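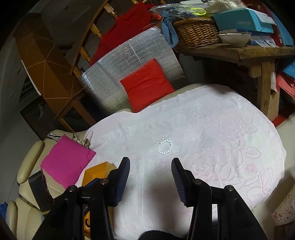
Para Inmaculada Escobar, uma pulseira de contas só deve voltar à caixa depois de passar algum tempo estendida sobre um pano claro, porque o fecho e o fio se veem mal de outra maneira. A observação foi feita durante a sessão de triagem de bijuteria que a loja de segunda mão Metulell organizou em outubro, na sala de estar do apartamento que lhe serve de anexo, na localidade de Sampaio.

A sessão começou às 14h e destinou-se a separar, examinar e acondicionar as peças entregues pelos moradores ao longo do verão. Deram entrada 100 peças, entre pulseiras, colares e brincos. A triagem decorreu sobre superfícies cobertas com tecido. O pano branco e rosa-pálido, com motivo floral em relevo, recebeu as peças de contas brancas. Entre elas esteve uma pulseira de contas pequenas e redondas, com leve tom azulado, pousada em anel fechado sobre o tecido. Perto ficou uma caixa amarelo-alaranjada, aberta, ao lado dos assentos creme e da almofada magenta.

O procedimento seguido foi redigido por Hanne Bergmann e tem duas fases. Na primeira, a peça é pousada sem tensão, de modo a formar um anel fechado, e percorre-se o fio conta a conta. Procuram-se folgas, nós soltos e contas com o furo lascado. Na segunda, mede-se o perímetro interior com uma fita flexível e regista-se o valor na etiqueta. As pulseiras montadas em elástico são esticadas uma única vez, até um quarto acima do comprimento de repouso, e ficam depois seis minutos sem manuseamento antes da medição.

As peças são classificadas em três grupos: prontas para venda, para reenfiar e para desmontar. Passam ao segundo grupo todas as que apresentem mais de dois milímetros de fio à vista entre contas contíguas. As do terceiro grupo são desfeitas e as contas guardadas por calibre, em sacos com fecho. O calibre mais frequente entre as pulseiras foi o de 8 mm, seguido do de 6 mm.

Kirsten Sveinbjörnsson, responsável pelo reenfiamento, pediu que as contas de tom azulado não fossem misturadas com as de branco puro, mesmo quando o diâmetro coincide. A diferença é pouco perceptível à luz artificial e torna-se evidente depois de a peça montada. A separação por cor passou por isso a ser feita junto à janela, durante a tarde, e o lote ficou dividido antes das 17h.

A escolha do tecido de apoio suscitou alguma discussão. Lutfa Begum defendeu o uso de feltro cinzento liso, no qual as contas rolam menos e as brancas ganham contraste. O pano florido manteve-se em uso por ser lavável e por cobrir toda a superfície, embora as rugas possam desviar as contas avulsas e o relevo do motivo dificulte a leitura da fita. Ficou assente que o feltro será experimentado na próxima sessão, apenas na fase de medição. As peças inteiras continuarão a ser examinadas sobre o pano.

No acondicionamento, cada pulseira é pousada em círculo, sem dobras, numa caixa de cartão baixa. Não se empilham mais de duas camadas, separadas por papel sem acidez. Os colares compridos seguem em caixas próprias, com o fecho preso a uma das extremidades, para evitar que os fios se enredem durante o transporte. As etiquetas são atadas com linha de algodão. Deixaram de se usar etiquetas autocolantes, que largavam resíduo nas contas de vidro e obrigavam a nova limpeza.

A limpeza faz-se a seco, com um pano macio. Água e detergente estão excluídos nas peças de fio têxtil e nas contas de imitação de pérola, cujo revestimento pode destacar-se junto ao furo. Nas contas de vidro admite-se um pano ligeiramente humedecido, com secagem completa antes de fechar a caixa.

As peças prontas para venda serão expostas na loja Metulell, na vitrina da entrada, com o perímetro indicado em centímetros. As contas avulsas seguem para o ateliê Pramau, onde Þröstur Bech orienta um curso de enfiamento para principiantes. O curso recebe também fechos e argolas soltas, desde que separados por metal.

As entregas para a próxima triagem são aceites ao balcão, de manhã, entre as 10h e as 12h. Pede-se que as pulseiras partidas venham num saco fechado, com todas as contas recuperadas, e que o fio original não seja deitado fora.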